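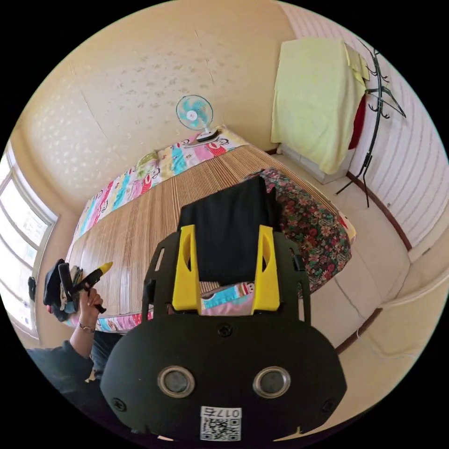 Bamboo mat on the bed: yes or no?

quiltpile974
I've been sleeping on one of those woven bamboo mats since June and I love it, but I'm stuck on what to do with everything else. Right now the mat covers most of the bed and the regular bedding just sort of lives on top of it. There's the long patchwork quilt with the monkey faces (yes, I'm a grown adult, leave me alone), the dark flowery blanket, and whatever clothes I was in the middle of folding. The room is small, so the bed is also my laundry table. Where do you all put the blankets in hot weather?

mossy_kettle
Roll the quilt and run it along the wall side. It works like a long bolster and you can lean on it to read. I'd put the flowered one away until October, you won't touch it.

Istia_nights
Disagree with mossy! I get cold at 4 a.m. every single night with the fan going, even in August, and I'd be furious if my blanket was in a closet. Fold it in thirds at the foot and forget it.

quiltpile974
The fan is my other question. It's a little one on a short stand and it sits right on the bed, at the back by the quilt. Bad idea?

drawerfullofsocks
I wouldn't. Mine was on the mattress for one summer and it tipped over whenever I rolled toward it, and one night it got a corner of the sheet pulled against the guard. I bought a clip-on, a Seson, and stuck it on the shelf — done.

mossy_kettle
Eh, on a bamboo mat it's steadier than on a bare mattress. I'd keep it there while you're awake and move it to a stool for sleeping.

drawerfullofsocks
A stool in a small room is a thing you kick at night. Ask my toe.

hemline400
Folding question, not fan question: do you fold black stuff on the mat? I do all my dark tops on mine and it's great, way less fuzz than on a fleece blanket. Only thing is the slats snag thin knits if you drag them. Lift, don't slide.

quiltpile974
Oh that explains a pulled thread I was blaming on the washer. Thanks!! And yes, most of my clothes are dark, the bedding does the color for me.

Istia_nights
How do you clean the mat? I wipe mine with a barely damp cloth and stand it up in the hall till it's dry.

hemline400
Same, going with the slats. Please don't soak it, I ruined a Multham one in the bathtub and it never lay flat again.

quiltpile974
OK, plan for tonight: quilt rolled along the wall, flowers folded at the foot, fan to be argued about later. Does anyone have a link for that clip-on?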